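Apuntes de la asignatura Tecnología de la Madera, unidad 5: movimiento higroscópico y construcción de frentes.
Profesora: Mariama Quartey

## 1. Agua en la madera

La madera recién cortada contiene agua en dos sitios: dentro de las cavidades celulares (agua libre) y unida a las paredes de las células (agua ligada). La primera se pierde antes y apenas cambia las dimensiones de la pieza. La segunda es la que importa en el taller. Cuando las paredes celulares empiezan a soltar agua, la madera merma, y cuando la recuperan, hincha.

El límite entre las dos situaciones se llama punto de saturación de las fibras. En clase trabajaremos con un valor del 30 % de humedad para todas las especies, aunque en las tablas veréis variaciones. Por encima de ese punto no hay movimiento apreciable.

Una pieza expuesta al aire acaba alcanzando la humedad de equilibrio higroscópico, que depende de la temperatura y de la humedad relativa del local. Un mueble de interior no se queda quieto en un valor: sube y baja con las estaciones y con la calefacción.

## 2. Las tres direcciones

La contracción no es igual en todos los sentidos:

- **Axial** (a lo largo de la fibra): muy pequeña. En muebles se desprecia.
- **Radial** (de la médula a la corteza): intermedia.
- **Tangencial** (siguiendo los anillos): la mayor, con frecuencia cercana al doble de la radial.

De ahí salen casi todas las deformaciones conocidas. Una tabla de corte tangencial se acanala porque sus dos caras no merman lo mismo. Una tabla de corte radial se mueve menos y se mantiene más plana, pero el despiece da menos rendimiento y sale más cara.

Para el cálculo usaremos la fórmula simplificada:

`variación = ancho × coeficiente × diferencia de humedad`

El coeficiente se toma de la tabla del anexo y se expresa en tanto por uno por cada punto de humedad. La fórmula solo vale por debajo del punto de saturación.

## 3. El tablero macizo encolado

Si se encola un panel ancho a partir de varias tablas, el panel se comporta como una sola pieza: los movimientos se suman. Alternar el sentido de los anillos reparte el acanalado, pero no reduce la variación total del ancho.

El error típico consiste en atornillar o encolar un travesaño perpendicular a la fibra en todo su largo. El travesaño no se mueve en esa dirección y el panel sí, de modo que el panel se raja o arranca la unión.

## 4. Bastidor y panel

La solución tradicional es separar las funciones. El bastidor, formado por largueros (verticales) y travesaños (horizontales), da la medida exterior y la rigidez. El panel rellena el hueco y puede moverse dentro de una ranura.
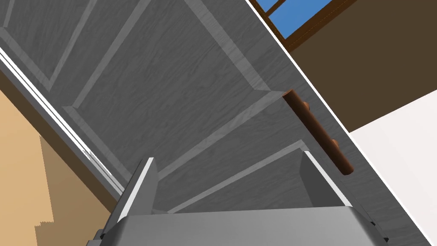
El panel no se encola. Entra en la ranura con holgura a los lados y puede llevar un punto de cola en el centro de la testa superior e inferior, para que el movimiento se reparta por igual hacia ambos lados. También puede fijarse con bolitas de goma o tiras de espuma dentro de la ranura, que evitan el traqueteo.

Orden de trabajo recomendado:

1. Acondicionar la madera en el local hasta que la lectura sea estable.
2. Mecanizar largueros y travesaños, con la ranura de 7 mm de fondo.
3. Calcular el ancho del panel según la humedad del momento.
4. Teñir o barnizar el panel antes de montar. Si se hace después, al mermar aparece una línea sin acabado junto al bastidor.
5. Montar en seco, comprobar diagonales y encolar solo las esquinas.

En época seca conviene dejar una holgura de 2 mm por lado. En época húmeda el panel ya está hinchado y puede entrar más ajustado.

## 5. Tableros derivados

El contrachapado y el MDF son bastante más estables en el plano y admiten el panel encolado a la ranura. A cambio, el canto debe protegerse bien, sobre todo en cocinas y baños.

## Ejercicios para entregar

- Calcular la variación de ancho del panel del anexo para una diferencia de 5 puntos de humedad, en corte radial y en corte tangencial.
- Dibujar a escala la sección de la ranura con el panel en su estado más seco y en el más húmedo.
- Explicar por qué una espiga muy ancha puede rajar un larguero y proponer una alternativa.

Las entregas se hacen por parejas. Yaw Sulemana recoge los dibujos en el taller; los cálculos se suben al aula virtual.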